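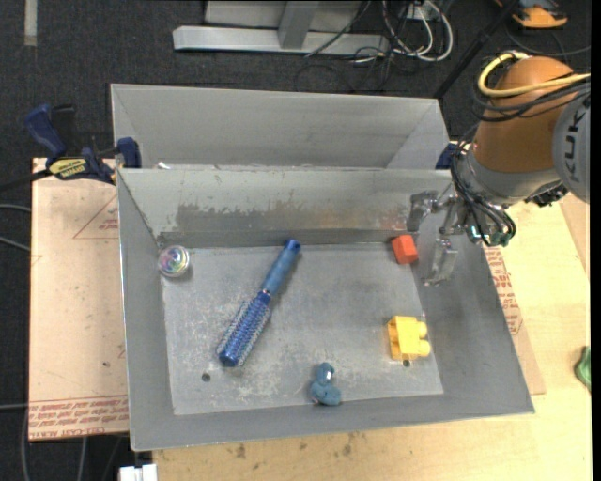 Posted by the author of Pesier, homeowner and reluctant sorter
January 23, 2018

Every house has a place where things go when the person holding them has lost interest in where they belong. My grandmother had a drawer. I have gray metal bins, which sounds more organized and isn't.

I bought mine at the Filcombe salvage yard last June, 6 of them for less than a decent lunch, and I have been feeding them ever since. The front one in the photo is a fair sample of the state of things: a blue round hairbrush, a yellow toy building block, a small reddish block, something clear and shiny with pink and green swirls, and a teal figure made entirely of lobes. I have looked at that last one from several sides and I'm no closer to knowing who it is meant to be.

The hairbrush is the one that bothers me. A round brush is for people with hair that can be talked into something. Mine can't. I must have picked it up at the Drultudham church sale in one of my optimistic moods, along with the bread machine.

I do like the bins themselves. The floor is scratched nearly white in places, and there's a long patch at the back where the finish has rubbed off down to brown. A new one from the Lemieux catalog would have a smooth finish and a matching lid, and I would be afraid to drop anything in it.

My rule for this winter is that a bin gets emptied onto the table once a month and whatever can't be named goes. I've kept to it once. The yellow block went upstairs to live with the other 700, where it will be stepped on by morning. The red one probably belongs to a different set altogether, but I put it in with them and shut the door.

The teal thing is on the kitchen windowsill. I'm giving it until the next bin.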